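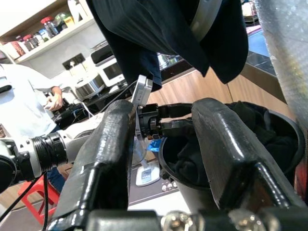
Urszula Tokarz objected, when the first draft of these notes went round, that dark clothing does not need a unit to itself: a sort is a sort, and a student who can separate cottons from synthetics will manage navy and black without being told. The objection is fair as far as fibre goes. It does not cover colour under poor light, and the marks lost in last December's practical were mostly lost there.

Unit 4. Sorting and handling dark garments
Textile Care, Braltutville, February 2024
Notes: Danuta Głowacki

4.1 Scope
The unit deals with black, navy and charcoal items from the point where they are taken out of a container to the point where they are folded or hung. Washing chemistry is in Unit 6. Stain treatment is not examined.

4.2 Terms
Load: everything taken from one container.
Lot: the part of a load that will be washed together.
Bleed: dye leaving the cloth in water.
Crocking: dye rubbed off the surface, wet or dry.
Trim: any band, piping, tape or label of a different colour or fibre from the body of the garment.

Students confuse bleed with crocking every year. A garment may pass the rub test and still bleed at 40 degrees.

4.3 Emptying the container
Lift items out one at a time, from the top. Do not tip. Crumpled cloth in a deep, narrow container locks together, and a sleeve or strap pulled from underneath will bring three other things with it and may stretch at the seam. If an item resists, put it back down and free whatever lies over it first.

Shake each piece once, away from the face. Check pockets by turning them out. Close zips, open buttons.

4.4 Separating navy from black
Take the item to daylight or to the Amano lamp on the side bench. Hold it against the black reference cloth with a single layer over a single layer. Folded cloth always looks darker than it is, and the inside of a fold is of no use for judging colour. Read the shade from the upper surface of a smooth area. Where the two cannot be told apart after this, treat the item as black.

4.5 Trim

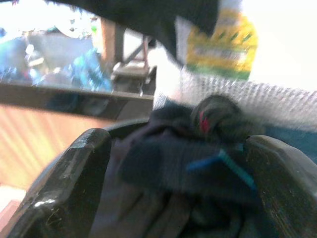

A garment is placed in its lot by the body cloth, but the trim can overrule the body. Bright trim on a dark body is at risk from the body's dye, so the item goes in the cool lot whatever the care label permits. White trim is tested first with a damp white swab pressed on the dark cloth for 100 seconds. Any colour on the swab means a separate wash.

Mesh and open knits go in a net bag. They catch on hooks and rough zip ends, and they collect lint from everything else. White mesh is never put with a dark lot, bagged or not.

4.6 Recording
Enter each lot on the Fetex sheet, form 117. Required: load number, number of pieces, body colour, trim colour, result of swab test if made. Leave no box blank; write "none". Bogdan Wilczyńska keeps the completed sheets and will return any without a load number unmarked.

4.7 Hanging and folding
Heavy dark cloth is hung from the longest straight edge to avoid a drawn point at the corner. Knitted items are folded flat, right side in, with the trim kept off the fold line. Brush off lint before folding.

4.8 Preparation for the practical
Read pages 17 to 23 of the Arix manual. Bring a lint brush and four white swabs. Each student receives one mixed load and sorts it alone. Queries about the reference cloths go to Xinyi Yin before the session.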